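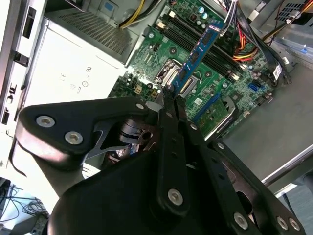
Wrist camera view, fingertips on the blue memory module.

2026-04-22
Gruvamau cell, desktop teardown station
Topic: gripper closing modes, wrist camera against fixed camera

Goal for the session was to settle which closing mode we keep for memory modules and expansion cards, and whether the fixed camera can do the final alignment by itself. Same arm and gripper throughout. Compared the stock position mode with the current-limited mode from the Ovby controller build.

Setup
Tower on its side on the slatted table, side panel off, opening facing up. Fixture plate to the left of the case. Case pushed up against two stops clamped to the rails, stops removed before the first run and the case pose taken from the fixed camera after that. I checked the pose again at the end and it had moved by nearly 3 mm toward the drive bay end. No single run in the log accounts for it, so I assume it crept a little on each insertion. Clamps need to go back on, or we re-register between runs.

Hand-eye calibration is from the last Aren session and was not redone. Residual looked normal on the check target before starting. Gripper zero was redone after a power cycle. Skipping it shifts the finger contact point along the module, which cost us most of a day in November.

Closing modes
Position mode: fingers drive to a commanded opening and hold there. Works if the part is where the model says it is. If the module sits off center between the fingers, one finger arrives first and pushes. On a seated memory module the socket takes the side load and you see the module lean before the second finger makes contact. On a card held in the air there is nothing to lean against and the card rotates in the grip.

Current-limited mode: fingers close until motor current passes a threshold, then hold at that current. Softer on contact and more tolerant of part thickness. The drawback is friction in the linkage. The threshold has to clear the running friction of the joints with some margin, and friction changes with opening. Near fully open the current is already high enough to trip a low threshold, and the gripper reports a grasp with nothing in it. Fixed for now by ignoring the threshold until the fingers are past a set opening. Not elegant, but it held for the whole session.

Total logged attempts 153, both modes, memory modules and cards mixed. Split is in the spreadsheet along with the failure codes. Summary from reading through it:
– Memory, position mode: grasps fine, most failures are at release. Module stays with one finger on opening and is tugged sideways.
– Memory, current-limited: release is clean. A few early trips, all of them before the opening gate was added.
– Cards, position mode: rotation in the grip is the main failure.
– Cards, current-limited: less rotation, still present when the card is picked near one end.

Grasp point matters more than mode for the cards. Picking close to the middle of the long edge gets rid of most of the rotation in either mode. The planner prefers an end grasp for clearance from the drive cage, so the cost term for clearance should be lowered before the next comparison. Otherwise we are testing the planner.
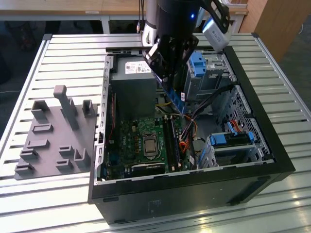

Card on approach, held at an angle over the board. Fixed camera.

Approach path
Straight vertical descent is not available over the whole board. The drive cage side limits wrist rotation, and the power bundle runs between the board and the drive bays, where it can reach the fingers on a low pass. Collision model has the cage and the power supply as boxes. It has no cables. I added a keep-out volume over the bundle by hand and the planner found a path above it without complaint, slightly longer. The volume is in the case frame, so it will be wrong on the next tower. A depth-based keep-out would be better, but the wrist camera loses depth on the shiny parts of the chassis and fills in badly around thin wires.

Tilted approach for cards: one end goes in first, then rotate down to level. The fixed tilt works when the slot is located well. When it isn't, the leading corner lands beside the slot and slides, and the force estimate at the wrist stays below the stop limit for too long. Lowered the stop limit for the first part of the move only. That gave some false stops from cable contact. Kept it anyway, a false stop is cheaper than a scraped board.

Cameras
Wrist camera: good view of the fingertips and the part between them, poor view of what the part is heading toward. The finger links cover a good share of the board at close range, and more as the gripper opens. Useful for grasp alignment, and for confirming after closing that something is in the fingers. Less useful for insertion.

Fixed camera: sees the whole case and the plate, stable pose, no motion blur from the arm. Resolution at the slot is marginal and the arm itself hides the work during descent. Alignment from the fixed view before the descent starts is acceptable. Alignment during descent is not.

Latency on the wrist stream measured at 215 ms from exposure to the pose arriving in the controller. Too slow for servoing at the descent speed we use. Tried slowing the descent until the correction loop stopped overshooting; it becomes stable but the cycle is painful. The Woldegiorgis driver is supposed to allow a smaller readout window, which should bring this down. Not tested, the build on the cell machine is older than the one with that option.

Decision for now: locate with the fixed camera before descent, refine once with the wrist camera at the hover height, then go in without further visual correction and rely on the force stop.

Data
1,633 frames kept from the two cameras after dropping duplicates and anything recorded while the arm was parked. Timestamps are from the cell machine, so wrist frames carry the latency above and need shifting before they are paired with joint states. The offset is in the session header. Please do not correct the files in place, the Aren scripts apply the offset on load and it would be applied twice.

Fingertips
Not compared formally. Bare tips slip on the flat face of a module if the grip is shallow. Thin pads help but add width, and the gap between neighboring modules is the tight spot. Pads on the outside of the fingertips serve no purpose there and should come off. I would like a narrower tip with a small ledge for the top edge of the module. Drawing started, nothing printed.

Loose ends
– Clamps for the case, low profile, must not stick up into the arm path on the plate side.
– Opening gate for the current threshold should be a parameter. It is a constant in the Ovby build at the moment.
– Log motor current at full rate during closing. The present log drops to the slow rate as soon as the grasp flag is set, which loses the part we want.
– Redo the card runs with the lower clearance cost.
– Check screws on the finger links for play. Some backlash felt by hand at the tips with the gripper powered off.

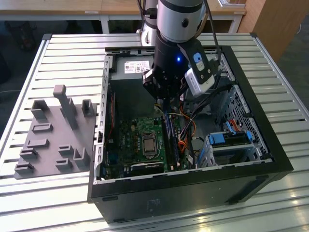
Can the same current threshold be used for memory modules and cards?

Only as a starting value. A memory module in its socket is supported from below and needs just enough grip to stay put while the fingers lift. A card carried across the case has to resist rotation under its own weight and again when its leading corner touches the slot, so it wants a higher threshold. With a single value set for the cards, the module grasps still work, but side load on the socket goes up when the part is off center. Current plan is two values, chosen by part type in the task file, with the opening gate shared between them.

Spreadsheet and session header are in the Gruvamau folder under today's entry. Cell left powered down, gripper open, zero will have to be redone at startup.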